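Simulated cell at Sketham: setup and upkeep

Posted Dec 21, 2018, by the Skaremau cell group
2 comments | 52 shares

The Sketham cell is a simulated tabletop cell, one arm with a black gripper, kept as a working copy of the Rutherford bench. Most of the upkeep is in the scene file: object poses, collision shapes, light positions and the camera mount. The file was rebuilt in May after the move to the Bidura physics package, and the settings below date from then.

Gripper closing force is capped at 80 percent. Finger pads use a separate friction value from the finger body. After any change to the pads, the arm is homed and the joint offsets are read back before a run is started.

Objects are reset to their stored poses between runs. A bottle that settles at an angle usually has a collision shape that no longer matches its mesh, so the shape is exported again and the pose saved. Shelf and tabletop are fixed bodies and are left out of the reset.

Shadows are left on for all camera checks. If they detach from the objects, the light entry is reloaded first, then the camera entry.

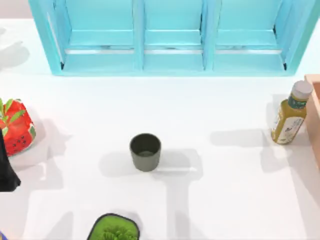 Tabletop with the cup near center, the bottle at right and part of the gripper at left. Shelf unit behind.

Contact: Skaremau cell group, Sketham | © 2018 Skaremau | Back to top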